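Registre des eaux de Drollau

Le bureau des niveaux de Drollau ouvrait à sept heures. On y consignait chaque matin la hauteur du lac, dans un registre à couverture grise que l'administration de Sisincombe faisait relier une fois l'an.

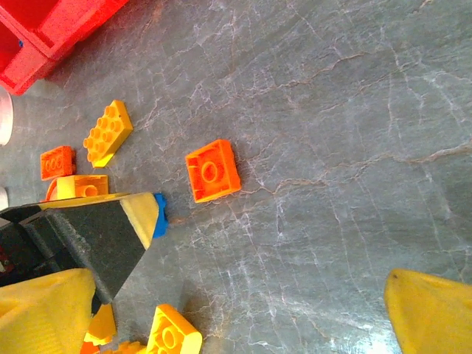 Le lac ne baissait pas, fit savoir Gatchalian par retour de courrier, c'était la vallée qui montait, et il convenait de rectifier les colonnes en conséquence. La lettre fut enregistrée, tamponnée, puis transmise au service compétent. Le service compétent était le bureau des niveaux.

Le préposé relut l'instruction à plusieurs reprises. En avril, il avait relevé un écart de 50 centimètres entre l'échelle de pierre et la cote officielle. Il l'avait signalé selon la procédure, en double exemplaire, sans commentaire. Le règlement autorisait les commentaires à partir d'un mètre.

Il demanda donc à la commune de Bascombe, sur l'autre rive, communication de ses propres mesures. La réponse lui parvint au début de l'été. Bascombe ne mesurait plus le lac depuis que le quai se trouvait à 2 000 pas de l'eau ; on y avait semé de l'orge, et la récolte s'annonçait convenable. L'agent signataire joignait un échantillon dans une enveloppe.

Le préposé classa l'échantillon à la lettre O. Il ouvrit ensuite le registre à la page du jour, traça une colonne supplémentaire et l'intitula « Hauteur de la vallée ». Faute d'instrument homologué, il y porta un tiret.

À la fermeture, il descendit par l'ancien chemin de halage jusqu'à l'échelle. Une barque était couchée dans les joncs secs. Il nota son immatriculation, afin que le droit d'amarrage pût être réclamé à qui de droit, et remonta avant la nuit.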